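Section 4: Setting up your stall light for the Gelten night market

Right, you've picked up your Loletti lantern kit from the market office and you've got a pitch number. I've had a stall on Yang Street for years and I still get step 3 wrong, so go slowly! Start before 4 in the afternoon if you can, while there's daylight to see by.
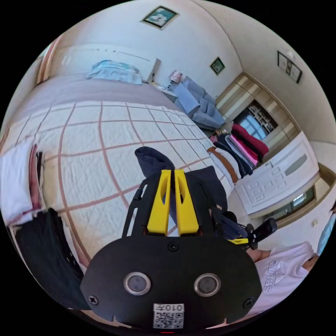
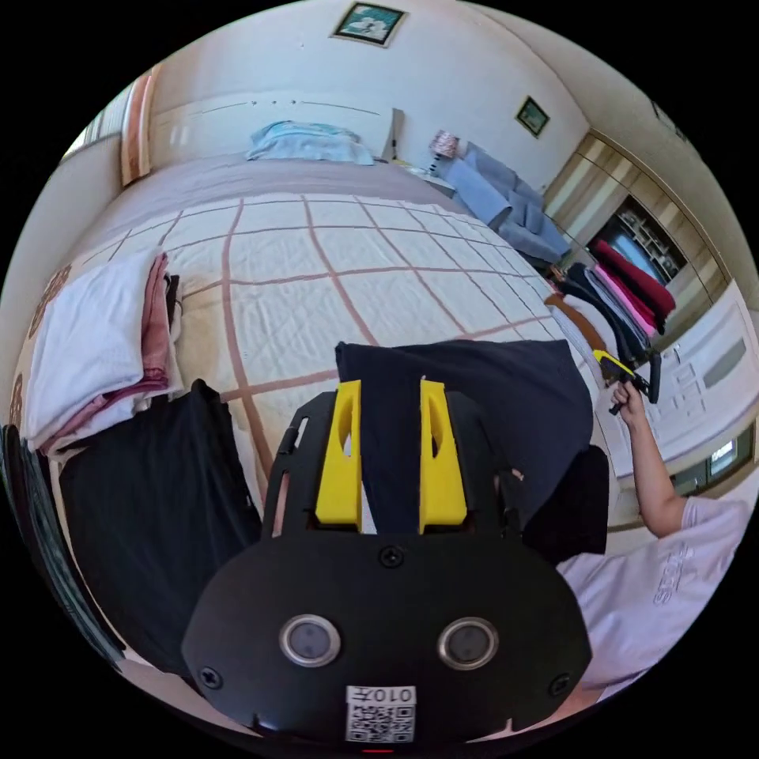
1. Open the Tuneck stand and spread all the legs until they click. If one doesn't click, fold it back up and try again.

2. Slide the pole in and tighten the collar by hand. No spanners, please – I cracked mine that way.

3. Hang the lantern on the hook with the switch facing you, then thread the cable down through the clips. (I always forget the clips and have to start over.)

4. Tie on the 8 kg weight, even if it's a still evening. The wind comes up the street from the river after dark.

5. Plug into the nearest market socket and leave the switch off until the opening parade has gone past.

Note: pitches above 117 are round the corner by the music stage and need the 10 metre cable. Ask for it when you collect your kit.

Caution: don't run the cable across the footpath, taped down or otherwise. Take it behind the stalls.

Caution: if it rains, switch off at the socket first and then cover the lantern.

Packing up is in section 5.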